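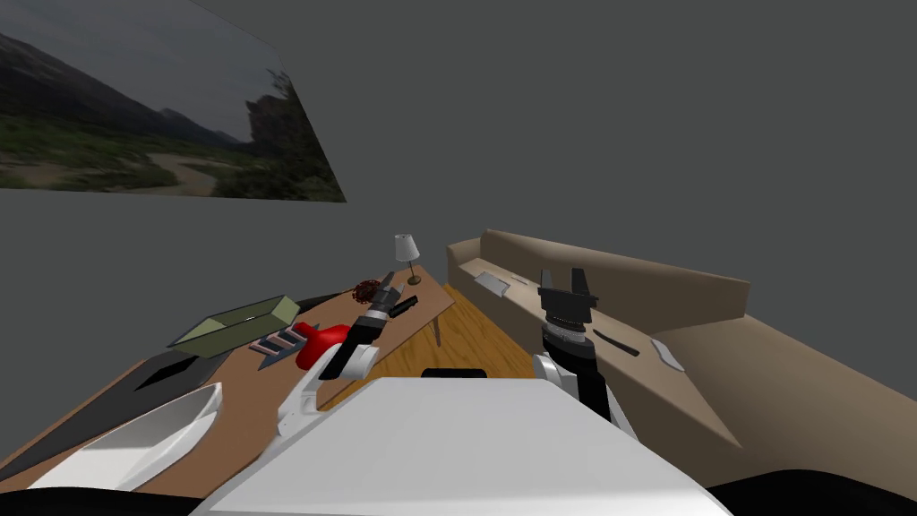 Bouvier said at the last club night that driving two arms at once in the practice living room is a bit like patting your head and rubbing your stomach, except that the couch keeps getting in the way, and we have all been quoting it ever since.

It's been a busy March for the Ivalthorpe student robotics club! Our 40 members have now logged 176 practice runs in Briltisa, the simulator we use before the Pomora Cup, and the two beginner teams (who only joined us after the winter break, bless them) are already asking for harder rooms. We're working on reaching over furniture without bumping it, and on holding on to small household things – slower work than you'd think, but the grumbling has been very good-natured.
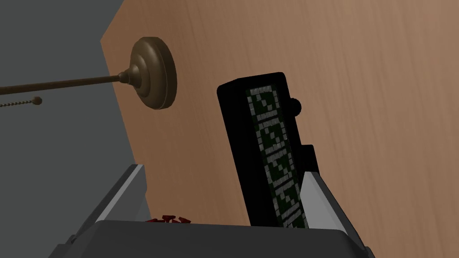
Gripper practice in Briltisa: holding the black device with the display.

If you'd like to try the controls yourself, families are welcome from 6 p.m. at our next open evening – do bring a snack to share if you can.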